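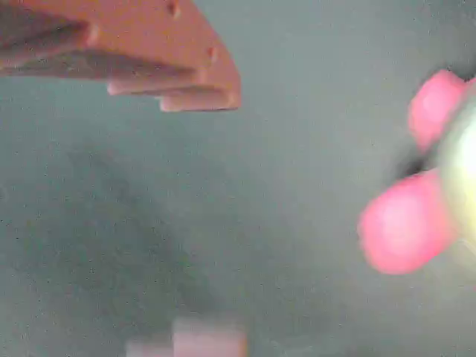
The Case for the Boring Loop

There is a moment in every robot demo when somebody in the back asks what model it runs. I have been to a lot of demos and I have never heard anyone ask how old the camera image is by the time the arm acts on it. I asked once. The presenter looked at me as if I had inquired about the plumbing.

I would like to talk about the plumbing.

I write software for arms that pick things up, move them over a bit, and put them down again, a task my nephew mastered before he could talk and for which I am paid. Our shop, Bredelbridge, builds the layer between the clever part and the motors. The clever part looks at pictures and decides where the fingers ought to go. The motors go there. We are the people in the middle who find out that "there" was measured in a coordinate system that got bumped on Wednesday.

My complaint is this. The field has become very good at the clever part and has come to treat everything else as a packaging problem. A team will spend a season on a new grasp policy and one afternoon on the clock synchronization between the wrist camera and the joint encoders. Then the fingers close a little early, on air, and the team concludes that it needs more training data.

Sometimes it does. I have nothing against training data. But last June we took over a cell where a policy was missing its grasps often enough that the customer had stopped inviting visitors. The proposed fix was 200 more hours of demonstrations. One of our engineers, a person of limited imagination, plotted the image timestamps against the arm positions first. The images were 212 milliseconds old when they reached the policy. The policy was doing a fine job of grabbing where the part had been.

The cause was a queue. Somebody had put a buffer in front of the image decoder so that no frame would ever be lost, and no frame ever was. Each one waited politely in line and was delivered stale. We set the buffer length to 2, let the old frames fall on the floor, and most of the misses went away. The change was a single line. It took longer to get the purchase order canceled for the demonstrations.

I tell this story too often, and the usual reply is that a better policy would have learned to compensate for the delay. That may well be true. A good enough driver can also learn to compensate for a steering wheel with a quarter turn of slop in it. You would still want to have a word with the mechanic.

The trouble with letting the learned part soak up every flaw in the plumbing is that the plumbing changes. Somebody swaps a network switch. Somebody turns on logging at full resolution to chase an unrelated bug, and now the delay is half again what it was, and the policy, which had quietly memorized the old delay along with everything else, starts closing its fingers in a new wrong place. There's no parameter you can look up. The number lives somewhere in the weights, next to the lighting.

Close work is where this shows. When the arm is swinging across the table, an error the width of a pencil hurts nobody. When the fingertips are a short way off from the part, everything gets hard at once. The wrist camera sees an edge of this and a corner of that. Things near the lens go soft. The gripper throws its own shadow over the very surface you are trying to measure. Perception has the least to go on at the point where control needs the most, and that is a bad time to be handing over old news.

The planners have their own version of the problem. We use one called Drastix, and it is a lovely piece of work. Give it a scene and it returns a smooth, collision-free path, provided the scene holds still for as long as it takes to think. Our first integration called it once and then followed the path with total faith, like a man walking to a restaurant that closed in the spring. We now replan on the way, and throw out most of what it tells us. The plan is 24 waypoints long and we have seldom lived to see the last one.

I should be fair to the other side, as I have friends there. Measuring latency is dull. It doesn't make a good video. No conference will give you the big room for a talk on why your frames should carry the time they were captured and not the time they were received, though I have submitted that talk to three of them. And tooling is a poor career move, because when it works it looks as if nothing was ever the matter.

Still, the tools that do exist are good, and people could use them. Keskin, the log viewer we settled on after a long and bitter argument, will line up the images, the commands and the joint positions on one time axis and let you drag a cursor through them. That is nearly all it does. I have watched new hires drag that cursor back and forth across a failed grasp for ten minutes, perfectly silent, and then say a word I can't print. They had just seen that the command to close left before the image it was supposedly based on had arrived. From then on they are useful.

What I would ask of anyone publishing a grasping result is modest. Put the end-to-end delay in the table, with its spread, next to the success rate. Say whether it was the same during data collection as during the test. If you don't know, write that you don't know; it would be a more informative entry than most. The people at Drenier started doing this in their release notes and so far the sky has stayed up, although their numbers were embarrassing for the first two releases and are now merely ordinary.

As for us, we have a new cell going in and I spent this morning finding out why two cameras bought on the same order disagree about what time it is. The clever part is due to be installed next week. Everyone is very excited about it. I have asked for one more day with the cameras, and been told that I can have the afternoon.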